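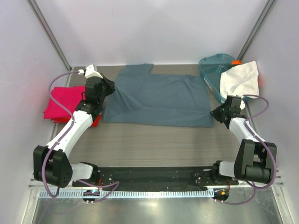
When may someone put a hand inside the enclosure while the arms are powered?
Only with both arms parked and the stop button held by a second person. If you are on your own, power down first.

Notebook, Vamon bench, June

Went through the working rules for the two-arm cell today and wrote them out again from scratch. The old sheet came over from the Dovovitz bench and half of it was about a conveyor we don't have.

Speed. Keep the cap at 40 per cent for any run with a new garment or a changed script. Full speed needs an entry in this book first, with the script version. The cap was left off twice last month and nothing was written down either time.

Cables. The purple cables on both arms get looked at before the first run of the day. Move each arm through its reach by hand with power off and watch the loop on the left one at full stretch. If it pulls tight, re-dress it before powering up. No tape on the links as a permanent fix.

Boards under the plate. Small boards hang below the black mounting plate and they are easy to catch with a sleeve or a tool. Lean in from the side, not over the front panel. Anything dropped into the slotted strip gets taken out with power off.

Table. Garments for the run and the teal basin, nothing else. No pens, phones, mugs or hex keys. Work on the dark T-shirt counts as one item, and whatever is stacked at the side stays put until the run ends. Reaching in to tidy the pile between folds is the habit I most want to stop, me included.

Grip. Cloth over the basin rim is the awkward case. The gripper can pinch cloth and rim together, and then the whole basin comes with it. Rule for now: if the basin shifts, stop, release by command, put the basin back on its mark, log it as a failed run. Don't pull the cloth free by hand against a closed gripper.

Logging. Every stop goes in the log, including the ones that feel like nothing. Write the run number, which arm, what it was holding and who pressed the button. Run 126 has "stopped, ok now" and no more, and I can't use it.

Service. Joint check every 3,000 cycles, both arms on the same visit. Tanasarn's old counter resets when the controller is swapped, so copy the figure into the book before any swap.

Tried reading the new sheet through as if I had never used the cell. It came to 13 rules. Two said the same thing about parking so I merged them, and the one on glove sizes has gone to the general lab page where it belongs.

Still open:
Do we need a marked line on the floor, or is the front panel enough of a boundary? Prernis use a line.
Stop button test is weekly at present. Would prefer it at the start of each shift.
Wording for visitors. Currently "stand back", which is no use to anyone. Needs a distance.

Printed copy to go on the side of the enclosure once the parking rule has been reworded. Old sheet to be taken down at the same time, both pages.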